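Gredau planner learns a gentler touch at the sink

The small software team at Plostcombe has put out a new release of Gredau, its control and planning package for humanoid robots, and anyone who has followed the project since its early days will be pleased to hear that this one is nearly all about contact. June's release brings a new way of handling pressure, a replay tool that people have been asking for more or less since the beginning, and a good deal of tidying up in the corners.

The heart of it is a change to how the planner thinks about surfaces. Older versions of Gredau treated a washbasin much as they treated a wall, as something for the arm to keep clear of, and then switched to a separate wiping routine at the last moment. The join between the two was where most of the trouble lived. The hand would arrive at the slope of the bowl, the wiping routine would take over with its own idea of where the slope was, and the two would disagree by enough to make the wrist stiffen and the whole arm stop. In the new version there is a single plan from shoulder to fingertips, and touching the surface is simply a part of it, with the amount of push allowed to rise and fall as the cloth moves along.

Anselmo Benavides, who leads the planning work and has been fretting over basins for longer than he would care to admit, is plainly fond of the result. "A cloth is a lovely, awkward thing," he told us. "It bunches up, it folds under itself, and the camera sees a different shape every time you look. We used to try to model all of that and it made us miserable. Now the planner keeps a rough guess of how thick the wad is under the fingers, and it lets the force reading at the wrist correct the guess as it goes along."

That correction loop has been quickened too. It now runs 120 times a second on the robot's own computer, where the previous release managed 45, and the team says most of the gain came from rewriting the part that checks the arm against the rim of the basin. The check used to look at every link of both arms on every pass. It now looks hardest at whichever parts are close to something, and glances at the others less often – a small idea, Benavides says, but one that took a whole winter to get right.

Perception has had some attention as well. Glossy white ceramic is hard on depth cameras, which tend to see holes and spikes wherever the lights are reflected, and chrome is worse. Gudeta, the perception module that ships alongside Gredau, now marks those patches as doubtful and fills them in from a stored shape of the bowl, so the planner is told plainly which parts of the surface have been measured and which have been guessed. Where the surface is guessed, the hand goes more slowly. Users can change how much more slowly in the settings file, and the notes suggest starting with the default and being patient.

Then there is the replay tool, called Dullholm, which may well turn out to be the part people use most. It lines up the camera views, the joint positions and the wrist forces on one timeline, and lets you step back through a run to the moment when things began to go astray. It comes with 25 recorded runs to practise on, all of them at basins or worktops, and recordings from the previous version of Gredau can be opened without converting them first. Older ones will need the little import script, which lives in the tools folder and takes a few minutes on a long run.

There are still rough edges, and the team is open about them. Nine known faults are listed in the notes, the most bothersome being a tendency for the planner to give up too soon when the cloth reaches the foot of a tap. Working around the back of the tap is not supported yet, though it is next on the list – and Benavides hopes to have a first attempt ready for testers before the autumn.
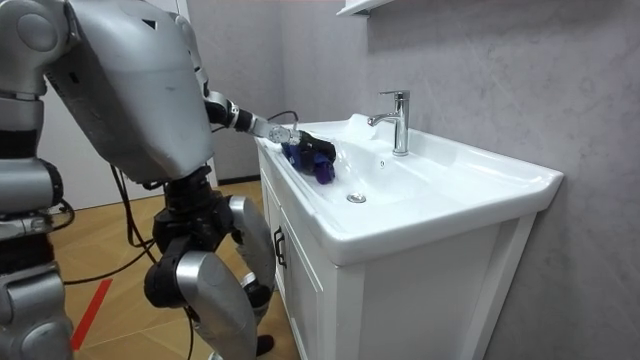
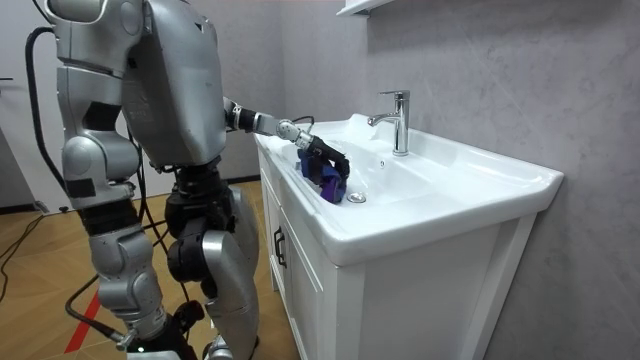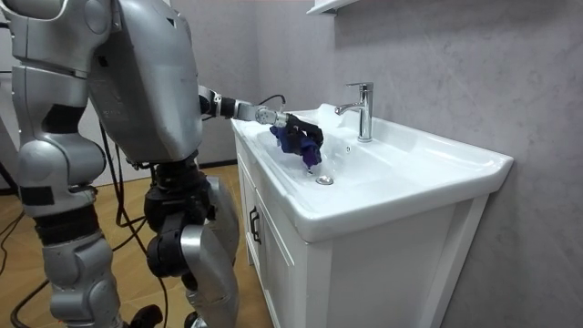

The humanoid at the washbasin, cloth in hand.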